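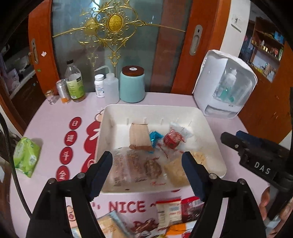

Chapter 8
Packaging and the Shelf Life of Snack Foods

After you study this chapter, you should be able to explain why dry foods become soft, why fatty foods become rancid, and how the choice of a wrapper changes the speed of both.

8.1 Water, Oxygen and Light

A snack begins to change on the day it leaves the oven. A cracker takes water from the air and loses its crisp bite. A soft cake does the opposite and gives its water away. Oils in nuts and fried foods react with oxygen, and this reaction goes faster under strong light. Microbes are a smaller problem here, for most of them can not grow when so little water is available.

Paper is cheap and easy to fold, but water vapor passes through it. Clear plastic film lets the buyer see the food, and it lets the light in too. Many films are therefore made of several thin layers, and each layer has its own task.

Kanyarat Bunnag studied this question at the Gerura bakery. She stored the same oat biscuits in 2 kinds of film and tasted them every Thursday. In the thinner film the biscuits were soft after 19 days. In the layered film they stayed crisp for 119 days. We will return to her results in Section 8.4, where we calculate how much water enters a closed bag.

Key terms: water activity, rancidity, barrier layer, permeability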